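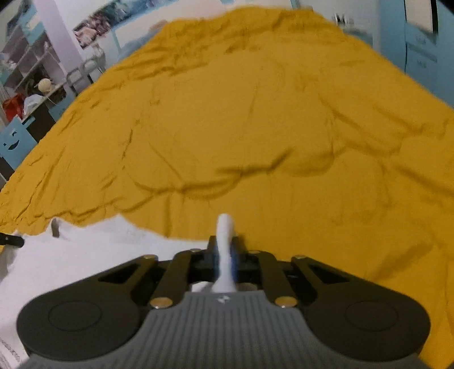 Treddale dye garden brings colour back to old cloth
2026-10-01

The community dye garden in Treddale has finished its first full season, and what a season it has been! Since the gates opened in June, 830 pieces of faded household cloth have been through the dye pots, from pillowcases and napkins to one enormous set of curtains from the old Coughlan hotel.

The garden grows 19 kinds of dye plant on a sloping plot beside the Rustby road. Weld and dyer's chamomile did brilliantly in the dry weather and gave strong yellows right through the summer. Madder needs longer in the ground, so anyone hoping for home-grown reds will have to wait for the roots to thicken up.

Beginners' sessions filled up quickly, with 41 people learning how to prepare cotton and linen so that the colour holds. Plenty of them came back with more old sheets (and in a few cases, with their neighbours).

A winter course starts next month in Grodholm village hall, using dried plants from this year's harvest. There are 15 places, and aprons are provided. Bring clean cloth, old shoes and a lidded bucket to carry your work home.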